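Battery storage and collection: changes from April

The Tendatcombe building will move to a single collection point for spent and damaged batteries in April. The bins on the upper floors will be removed at the same time. The new cabinet is on the ground floor next to the loading door and is open from 7 a.m. to 6 p.m.

Loose lithium cells are the main concern. A cell with exposed terminals can short against another cell, a key or a paper clip, and the heat is enough to start a fire in a full bin. Tape both terminals before you drop a cell in. Clear packing tape is fine. Alkaline cells do not need tape but must go in the left-hand drawer.

Batteries that are built into a device should stay there. Phones, game controllers, headsets and similar items go on the middle shelf whole, switched off, with the charging cable removed. Do not pry a case open to get at the pack.

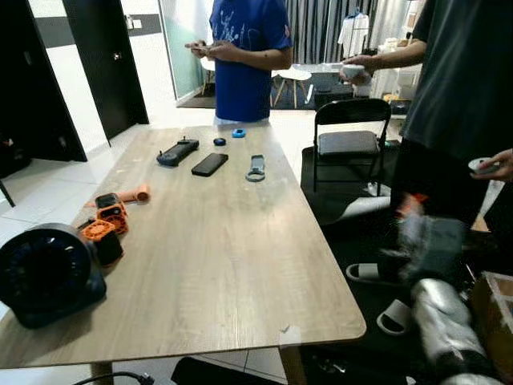
Kasun Kodikara asks whether a phone that still works but no longer holds a charge counts as damaged. It does not. Wear lowers capacity but leaves the cell stable, and the phone can go on the middle shelf with the rest. Damaged means swollen, dented, leaking or hot to the touch when not in use. Those go in the steel box of sand outside the loading door, one item at a time, and the front desk must be told on extension 973.

For devices kept in storage, charge level matters more than most people expect. A lithium pack left full in a warm room loses capacity faster than one left half charged in a cool one. Store spares near half charge, below 20 degrees Celsius, and check them every three months. Any pack that has dropped under 10 percent should be topped up the same day.

Harnska will empty the cabinet once a month. Power tool packs are covered by the separate Uddin contract and should be returned to the tool store as before.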